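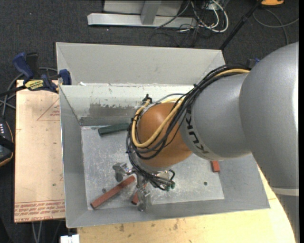 Grey bin, red blocks, green block. Sorting view, overhead side.

Karkstead Blocks: README

Version notes last touched 19 March 2025. Maintained by Lizeth Sotelo, who also wrote this file and will hear about the typos.

What you get

Karkstead Blocks is a collection of pictures and labels of plain rectangular blocks lying in a metal bin. If you were hoping for something with more plot, the Movcombe cutlery set has forks in it. The release holds 1,363 labelled pictures, one label file per picture, and a colour list that took longer to agree than the rest put together.

The blocks get tipped in, pictured, tipped out and tipped in again. Where they land is where they stay. We did try arranging them by hand in January and everyone's piles came out looking like a shop window, so those pictures were dropped.

The blocks

They come in red and dark green. There was a yellow lot as well, which went back to Peng with a polite note after the paint came off on people's cuffs. No yellow blocks appear in this release. If your results say otherwise, have a look at the hoses.

Dark green is the awkward one. Against grey metal, in a poor light, it sinks into the floor of the bin, and beside black cable it more or less gives up being a colour. Labellers were told to call it "green" and move on. Earlier drafts had "bottle", "racing" and, once, "pond".

A block is a block when any part of it can be seen. A stub of red showing past something bigger gets its own label, marked "part hidden". Two bits of red either side of an obstruction are labelled as one block only if the edges line up. Otherwise they are two, and you may write to us about it.

The bin

Grey metal, flat floor, sloping walls. The floor has small dark round marks in it which are fasteners or holes depending on who did the labelling -- the label is "floor mark" either way. They are not blocks. They have been counted as blocks by three different people, two of whom were being paid.

The walls throw back a bit of light, so now and then a block seems to have a faint twin lying against the metal. Label the block and leave the twin alone.

Labels

Each label file is plain text, one line per block, with these fields in this order:

block: a number, starting at 1 in each picture, with no meaning beyond that
colour: red or green
showing: whole, part hidden, or sliver
lean: flat, tilted, or on another block
near: wall, corner, middle

"Sliver" means less than a quarter of the block is in view. Use your eye. We bought a ruler for this and it helped less than you would think.

"Near" is taken from the end of the block closest to a wall. Long blocks lying on the diagonal caused an argument, settled as follows: if one end is in a corner, it is "corner", whatever the other end is up to.

How it is split

Pictures are sorted into 18 folders by tipping session. Keep whole folders together when you split them for testing. Shuffling the lot gives you lovely scores, as the Pamenham people found, and then a rather quiet afternoon once the next session arrives. We use 17 folders for training and hold the last one back.

Known faults

The colour list has "gren" in it. Removing it breaks the loading script, so it stays.

Folder 6 was labelled late in the day and has more slivers than the others. I have been through it again and changed a few. The rest I could not bring myself to dispute.

Some blocks have chipped corners, and we have not labelled the chips. An earlier plan called for 3,000 pictures and a separate chip label. Then we met the blocks.

Using it

Free for teaching and research. For anything you mean to sell, ask first -- the answer is usually yes, but Karkstead likes to be asked. Please name the collection and the version you used, as the first one had left and right swapped throughout and is still doing the rounds.

Corrections go to Lizeth, with the folder and picture number. "One of the red ones is wrong" has been received, and is on the list.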